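Search this site Search

Lime (fruit)

A lime is a small, sour citrus fruit, usually picked and sold green. The name covers several different plants, and that muddle is half the fun of studying them! Key limes are small, seedy and very fragrant, while Persian limes are larger and mostly seedless.

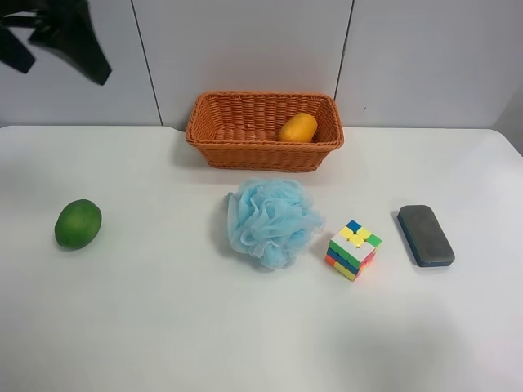

Most limes are hybrids. The Key lime comes from a wild citrus crossed with a citron, and the Persian lime is a cross between the Key lime and the lemon. Left on the tree, both turn yellow.

Growing

Lime trees love heat and hate frost. At Cliltside, a terraced garden planted by Reiko Maruyama, 70 trees grow in pots and spend the cold months under glass (the scent in bloom is wonderful). 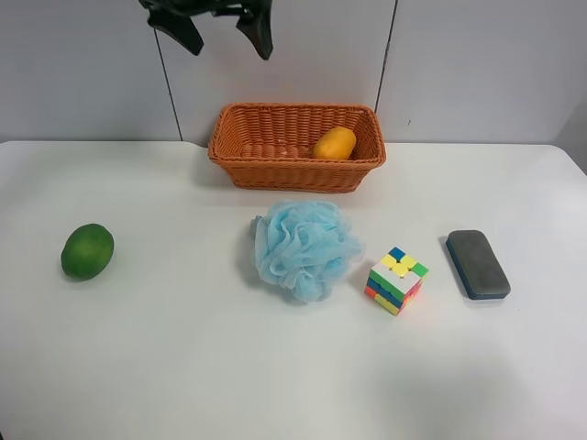 A basket on a table against a pale paneled wall.

Picking begins in October. Growers look for glossy skin and a fruit that feels heavy for its size.

In the kitchen

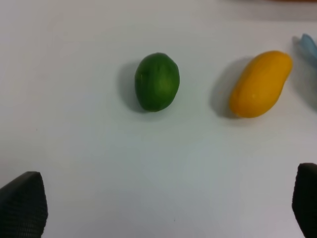 Lime juice sharpens soups, curries, grilled fish and pies. The zest carries most of the perfume, so grate it before you cut and squeeze. Whole limes can also be boiled in salt water and dried, which gives a dark, tangy seasoning used in stews around the Persian Gulf.

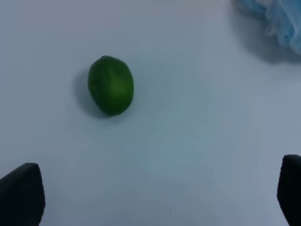

See also

Citron
Kaffir lime
Key lime pie

4 comments
70 shares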